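Handling automation at Dramstead

The Dramstead works is a tableware and lighting plant in Plultdale, owned by Cartwright. It finishes bowls, basins and lamp shades. Automated handling came in over 3 years, starting in the packing hall and then moving back up the line to inspection.

Before that, everything was lifted by hand. A packer moved up to 1,429 pieces a shift. Sore wrists common, turnover high.

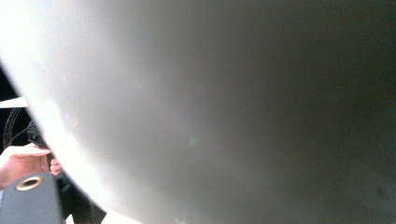

The system, named Inia, learns grips from the staff. Workers do the job with a hand-held gripper, recordings go to the arms overnight. Large round pieces are still the slow part – the arms squeeze too hard or let go early, so people stay on those.

Staff numbers fell from 76 in the first year, mostly through retirement. Three new grades were made for line minders, with a higher hourly rate. Night packing ended in May. Some workers disliked being recorded, and shift lead Wyn Jarman got a rule that recordings can not be used to rate anyones speed.

Breaks are now staggered, as the line dosen't stop for lunch. Older packers call the new job easier on the back – but duller. Glazing is still done by hand.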